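The Wheel That Came With a Sales Pitch

Every few years somebody tells a mid-sized town that it needs an observation wheel. The pitch is nearly always the same. There is a drawing of the thing lit up at night, a family of four in a glass cabin, and a page of numbers saying how many visitors will stop for dinner afterward. This spring it was Tamayo's turn.

The wheel proposed for the old freight yard would stand 402 feet high and carry 24 cabins. Its promoter, a company called Tesard, says it will draw people from a day's drive away. I have read the company's booklet twice and I still can't tell you who those people are. The booklet calls them "regional leisure guests." Tamayo has one hotel with a pool and a bus station that closes at nine.

I like rides. I grew up spending my allowance on a tired Scrambler that came to the county fair every August, and I would take it over most museums. What bothers me is the claim that a ride is something else: a public investment, a landmark, an "anchor." A Scrambler never asked for a parking garage.

Gilberto Cárdenas ran traveling carnivals for most of his working life before he sold his last truck. He met me at a diner near the freight yard and ordered pie before I had my coat off.

"A portable wheel goes where the people are," he told me. "Business is bad, you fold it up and go. You build one in concrete, you have to sit there and look at it."

He thinks the ticket price is the part to watch. Tesard has talked about a fare in line with "comparable attractions," but the ones it lists are all in big cities with airports and beaches. Cárdenas asked what a family with three kids would pay. I said the booklet didn't say. He went back to his pie.

The company's man in town, Hernán Bermúdez, is pleasant and hard to pin down. He returned my calls, which I appreciate, and he talked for most of an hour. He said the wheel would pay for itself in five years. I asked what happened if it took ten. He said the model didn't show that. I asked to see the model, and he said it belonged to the firm's partners.
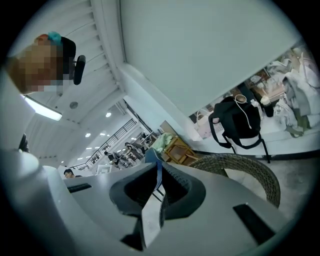

A gray gripper with two dark fingers, in a white industrial-style room.

One of those partners is Hadadeck, which would supply the cabins and the loading platform. Its brochure is heavy on the word "seamless." It is lighter on what happens when the wind picks up, and anyone who has stood in the freight yard in November knows that the wind picks up. Bermúdez said the wheel would close in high winds, as all of them do. He couldn't say how many days a year that might be. To me that seems like the first thing you would want to know.

Supporters of the plan aren't fools, and some of their arguments are better than the booklet's. Wilma Moffat owns a card shop two blocks from the site and has watched the street empty out. She told me she would rather see a wheel than another storage building, and it's hard to argue with her. She also told me she hadn't been promised any particular number of customers, and that she'd stopped believing in numbers back when the outlet mall was announced.

Over 1000 people signed a petition in favor. I looked through it at the library. The question at the top asks whether the signer would "enjoy having a world-class wheel in our community." I'd have signed that one myself. There is nothing in it about the town backing the loan, and the town would be backing the loan.

Marleny Sánchez, an accountant who lives across from the yard, asked about this at the last public meeting and was told that the risk was "shared." She asked how it was shared. The answer took up two slides, and when it was over she asked again. I was sitting behind her and wrote down both answers. They don't match.

The town of Cesar, down the river, went through a smaller version of the same thing. Its wheel still turns on weekends in the warm months. Wilson Apaza, who operates it, let me ride free on a Friday evening, and the view was lovely: water towers, the grain elevator, a long train going nowhere fast. I had the cabin to myself. So did the couple in the next one, and the cabins behind them were empty.

The vote in Tamayo is set for November.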